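Nelen household handling project
Progress report to Grerkomis, August

1. Position against plan

Simulation work has continued while the purchase of the physical arms is on hold. Both quotations are in: Kuster with a lead time of 20 weeks, Mornetti with one of 5. The simulated gripper has two separate fingers, and both suppliers have been asked to quote for that layout only.
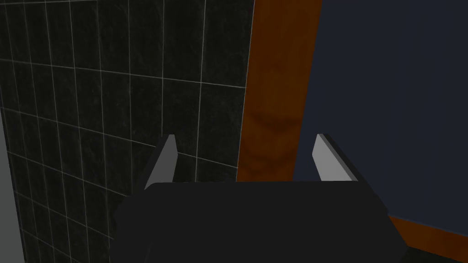

2. Simulated cabinet tasks

The model now includes a low cabinet with four fronts in different colours, each with a bar handle. A total of 142 runs have been logged. Results so far support buying two arms together — a single arm would save money at first but would rule out the tasks in which one hand opens and the other places.

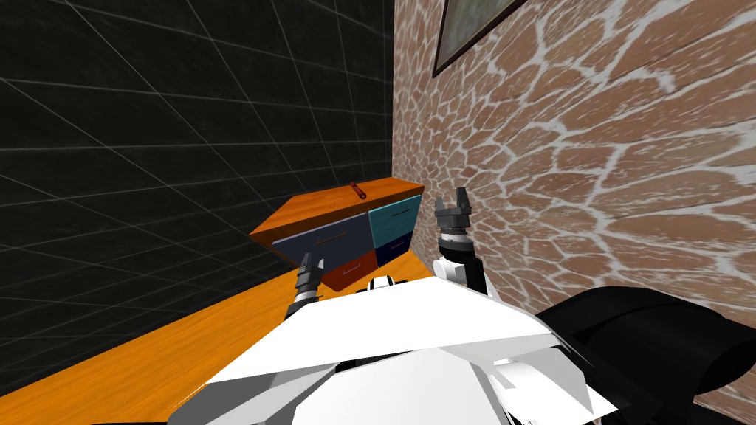
Beat Marti takes the view that the order should be split, with the grippers bought now and the arms held over until the handle tests are complete. Splitting would add a second delivery charge and would start the gripper warranty before the arms arrive.

3. Budget

Spare fingers were left out of the original request. We ask for 4 sets to be added, to be met from the unspent travel line. Computing costs are within the sum agreed — no change is sought there.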